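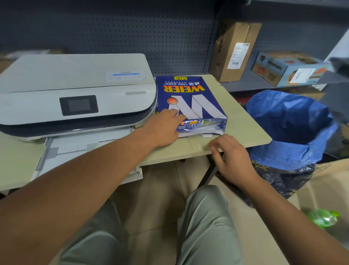 Figure 3. Refilling printer paper, from the head-camera recordings. One hand rests on the opened ream beside the printer; the other is at the front edge of the desk.

4.2 Office tasks

The office set has 26 tasks, 8 of which involve a printer. We trained the Ilora policy on 95 recordings of the paper task and tested it at desks that were not in the training data. Each recording was split by hand into steps such as reaching, steadying and lifting. Labels were checked by Abdelkrim El Idrissi.

The main difficulty is that the two hands do different jobs. In Figure 3 the left hand is on the wrapper while the right is not touching it, and a policy that predicts both hands from one shared state tends to move them together. Ilora keeps a separate state for each hand and passes a short message between them at every step - the same scheme we used for the kitchen set.

With separate states, 17 fewer test runs ended with the package being pushed off its starting spot. The gain was smaller for the tasks with no printer. Errors that remained were mostly in picking up a thin stack of sheets, where the Ultau baseline also failed.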